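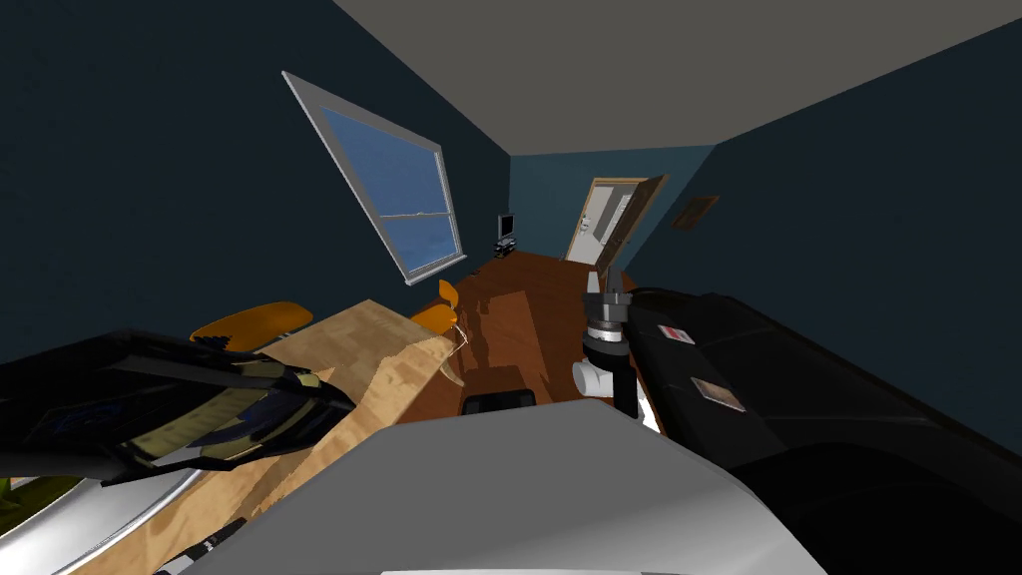

Heltach Simulation Tools Team

Cusi: two-arm tabletop episodes in a simulated room

Welcome, and thanks for taking a look at Cusi! This is the small dataset we use to try out the Stastari planner before we trust it with anything bigger. Every episode takes place indoors in a rendered room with a long wooden table, orange chairs and plenty of dark furniture, and every frame comes from the simulator.

What you get

There are 493 episodes, split into 6 archives so that a slow connection doesn't ruin your afternoon. Each episode holds the rendered frames, joint positions for both arms, gripper commands, and the planner's own log (wordy, I'm afraid, but you'll be glad of it when a plan fails halfway). Frames are saved at 60 per second, and the planner updates its targets at 40.

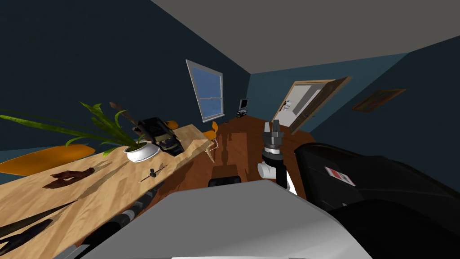

View over the body, with one gripper upright and the plant on the table.

About the tilted view

The view is tilted in these frames, and we've left the pixels exactly as rendered. If your perception code expects a level horizon, call the leveling helper in Cimus, our loader, and it will rotate the frames and the camera pose together. Please don't rotate only the images! I did that in January and spent two days blaming the planner for grasps that landed well off to the side.

The gray body surface also covers a good piece of the lower view. We ship a body mask with each episode, and I'd suggest turning it on for anything that learns from depth.

Getting started

Unpack any one archive, point Cimus at the folder, and run the replay script. It steps through the first episode and prints joint error as it goes. You don't need Stastari installed just to replay, only if you want to plan again from a saved state.

Known problems

Gripper commands in the last archive are one step behind the joint readings. The loader corrects for this, but raw file readers will have to shift them by hand.

Last updated 7 April 2018. Bug reports are very welcome in the tracker, and a short log pasted in helps us a great deal.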